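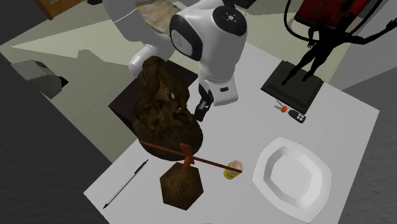 Rendering: Huven

The Serving Size Is the Wrong Place to Cut Salt

Most advice on sodium starts with the shaker. It is an easy target, because it sits on the table and the reader controls it. For many households it is also a small part of the total. The larger part arrives already dissolved in bread, soup, sauce and sliced meat, and the only document that reports it is the label.

I think the label does its job badly, and the fault lies in the serving size.

Take a can of bean soup from my own shelf. The front says "reduced sodium." The back gives 493 milligrams per serving, which sounds moderate. The can holds two servings. I have never split a can of soup with anyone at lunch, so my figure is 986. A person trying to manage blood pressure has to notice the serving count, multiply, and do it again for the crackers.

Lempi Kuusisto, a dietitian at the Dindach clinic, asks new patients to bring in a week of empty packages. She goes through the arithmetic with each of them. In one group of 19 patients, she told me, most had read the sodium line and few had read the line above it. These were careful people who were already worried about their health.

The fix I would support is dull. Print sodium per 100 grams beside the serving figure, in the same type size. Two breads could then be compared in the aisle without a calculator, whatever slice weight each bakery has chosen. For a package that one person is likely to finish alone, print the whole-package figure first.
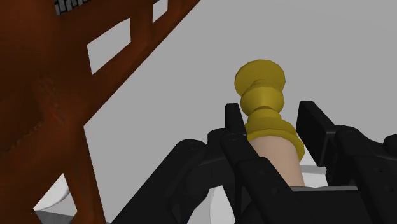
Reddish-brown lattice, computer rendering.

Sointu Halonen, who plans menus for the Jasińska school kitchens, disagrees with me in part. Her view is that a weight-based number misleads with foods eaten in very small amounts. Mustard looks terrible per 100 grams and matters little on a sandwich. She is right about mustard. I would still keep the number, because the serving figure would remain next to it, and a shopper can look at both.

A stronger objection is that labels change little and recipes change a lot. I accept that. If a soup goes from 700 milligrams a serving to 600, every buyer benefits, including those who never turn the can around. But a manufacturer has less reason to change the recipe while a smaller serving size produces the same drop on paper. Clear labels remove that option.

Until the format changes, read the servings line first and the sodium line second. Rinse canned beans. Weigh your usual slice of bread once - a kitchen scale is enough - and write the result on the inside of the cupboard door.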